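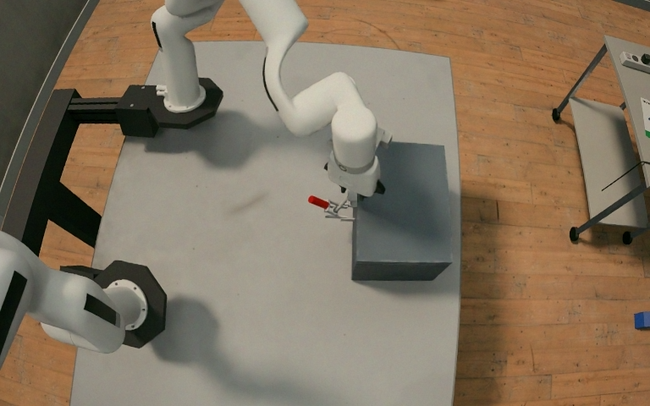
Lionel Lacroix has written 5 drafts of the Plestach rulebook for two-armed cells, and the shortest is the only one people read. Rule one: know where both arms are before you move either.

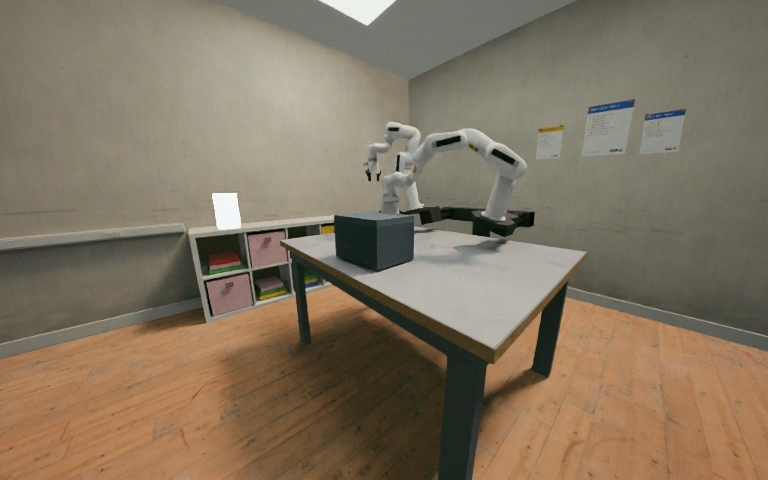
Rule two, clear the work surface before a run, caused a November of argument at Tosham over the word "clear".
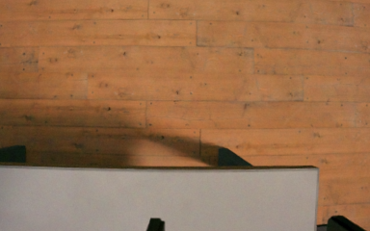
## The fine print

Godfrey Muriithi wants every near miss logged, however dull. He has 1,461 entries and has read them all, poor man.

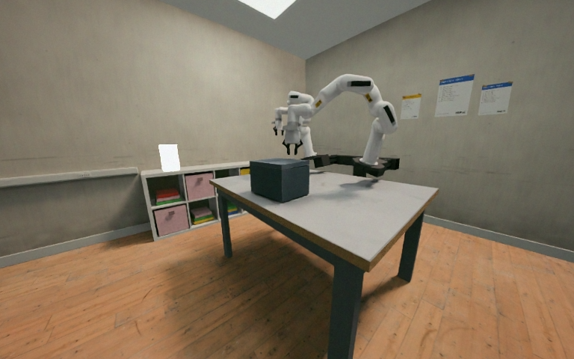

*Both grippers empty and clear of the table.*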